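Dahlgren Onda Screen Masking Controller
Home > Auditorium Equipment > Screens and Masking > Controllers

Overview
Specifications
Installation
Ordering
Support

The Onda is a rack-mount controller for motorized screen masking in commercial cinemas, screening rooms and festival venues. It drives side masking, top masking or both, and moves the panels to a stored position when it gets a command from the playback server, the automation system or the front panel. It replaces the earlier Palen controller and fits in the same rack space. Palen users should read the section on wiring changes before ordering.

Applications

Most first-run auditoriums show flat trailers ahead of scope features, and the masking has to change while the house lights are still coming down. The Onda takes this change as a single cue. The operator stores a position for each format once, at setup, and the playlist calls the format by number. Common formats are 1.85:1 and 2.39:1. Repertory houses that also run 1.37:1 and 1.66:1 can store those as well, along with any in-between position needed for a title that was mastered inside a wider container.

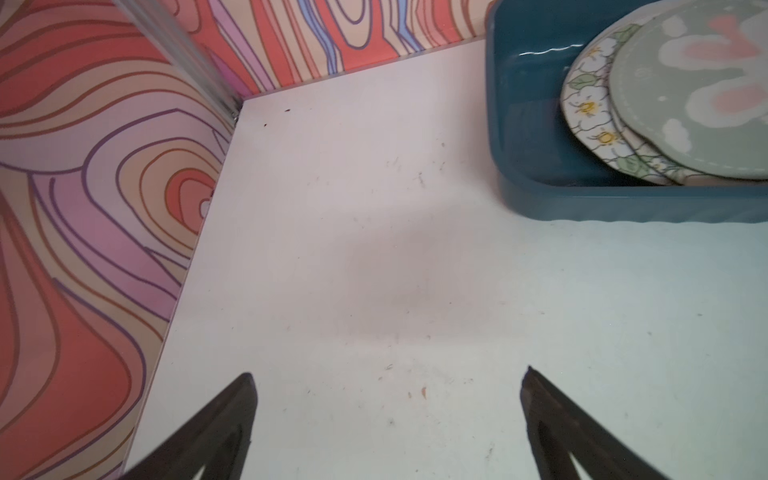
Teal tray with plates, white tabletop and patterned walls

Position sensing

Each motor carries an encoder, and the controller reads it continuously while the motor is moving. Limit switches are still required at both ends of travel. The encoder gives the working position and the limit switch protects the fabric and the track if the encoder signal is lost. If the two disagree, the Onda stops the channel, holds it and lights the fault indicator. It does not attempt to find home again until an operator clears the fault.

On power-up the controller keeps the last known position in memory and does not move anything. A homing run can be started from the front panel or by command. Allow for this when scheduling the first show of the day, as a full homing run on a wide screen takes longer than a normal format change.

Presets

The unit stores 100 presets. Presets 1 through 7 have dedicated front panel buttons. The rest are available by serial or network command only. Each preset holds a position for every connected channel, a speed value and an optional start delay. The delay is used where top masking must clear the side panels before they close. A preset can be locked so that it cannot be overwritten from the front panel.

Presets can be exported to a text file and loaded into another controller. Positions will be close but will need trimming, even between auditoriums with screens of the same nominal size.

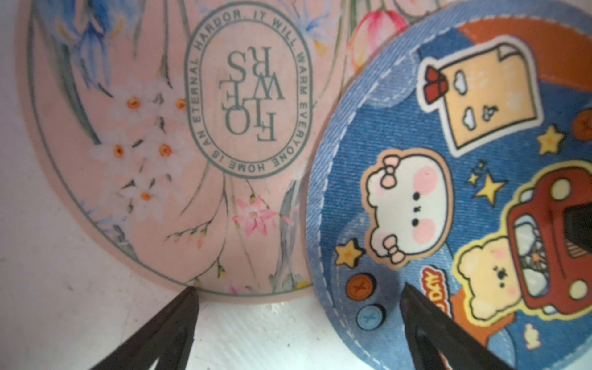
Speed is set per channel. A slow start and a slow stop are applied to every move and can be lengthened in the setup menu. Long ramps are recommended for heavy velour on side tracks, where a hard stop causes the leading edge to swing. With rigid top masking panels the factory ramp is normally suitable.

Control interfaces

Serial, contact closure and Ethernet control are standard on all versions. Contact closure inputs are opto-isolated and accept either a momentary or a maintained signal. The serial port uses plain text commands, listed in the installation manual. Ethernet uses the same command set, so a cue written for one port can be moved to the other without editing.

When two sources send commands at the same time, contact closure has priority, then the front panel, then network and serial. The stop button on the front panel overrides all of them. A stop input is also provided on the rear terminal strip for a remote button in the auditorium or at the stage edge. It must be wired normally closed. If it is not used, fit the supplied jumper.

Fiber link

The optional fiber module lets the controller be placed in a central equipment room with only the motor drive located behind the screen. Maximum length of the fiber run is 3,281 feet. Use the copper link for shorter runs inside one auditorium. The two modules use the same slot and cannot be fitted together.

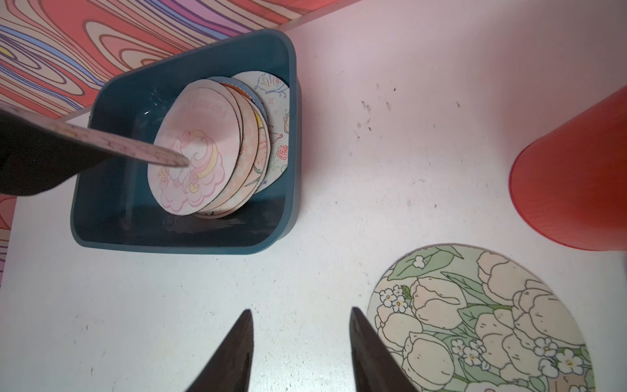
Auditorium Equipment Catalog, Issue 7, p. 100

Specifications

Rack height: one unit
Motor channels: 5
Stored presets: 100
Front panel preset buttons: 7
Fuse, each channel: 5 A, slow-blow
Fiber run, maximum: 3,281 ft
Control ports: serial, Ethernet, contact closure
Remote stop input: yes, normally closed
Cooling: convection, no fan
Finish: black powder coat
Mounting: front rails, rear support required for mobile racks

Wiring changes from Palen

The Palen used one shared return for all limit switches. The Onda uses a separate return for each channel. Existing cable can be reused if it has enough spare conductors. Do not join the returns at the terminal strip. A joined return will show as a fault on every channel when any one limit is reached.

The motor connectors are unchanged. Encoder connectors are new, and an adapter lead is available for motors supplied with the Palen. Motors from other makers can be used if they have a quadrature encoder. Send the motor data sheet with the order and Dahlgren will confirm the settings.

Palen preset files cannot be loaded. Note the positions from the Palen display before removing it and use them as a starting point.

Installation notes

Masking should run freely by hand before the motors are connected. Most position faults reported in the first month of use come from track joints, dragging hem weights or slack drive cord. Check cord tension again after the first week.

Set the limits before storing presets. Changing a limit afterward shifts the zero point for that channel, and all stored positions for it must be checked. Final positions should be set against a projected framing chart with the port glass in place, and the panel edge should sit just inside the image on all sides. Avoid setting positions by tape measure alone, especially on curved screens.
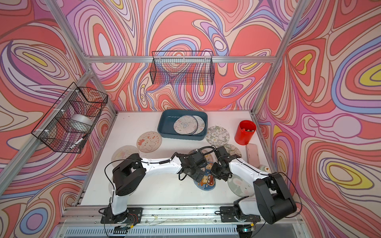 Two robot arms inside a patterned enclosure with aluminum rails

Ordering

Onda controller, copper link
Onda controller, fiber link
Fiber module, field upgrade
Encoder adapter lead, Palen motors
Remote stop button, surface mount
Rear support kit

Controllers ship with a power cord, terminal plugs, stop jumper and printed installation manual. Motors, tracks and fabric are ordered separately through Werker, which also supplies replacement drive cord by the reel. State screen width, masking type and motor model on all orders. Orders that do not list a motor model are held until it is received.

Support

Firmware updates are loaded over Ethernet. The controller will not accept an update while any channel is moving. Have the serial number ready when contacting support. It is on the rear panel, next to the power inlet, and is repeated on the second page of the setup menu.

Related products
Werker side masking track
Werker top masking drive
Dahlgren framing chart set
Dahlgren port glass frames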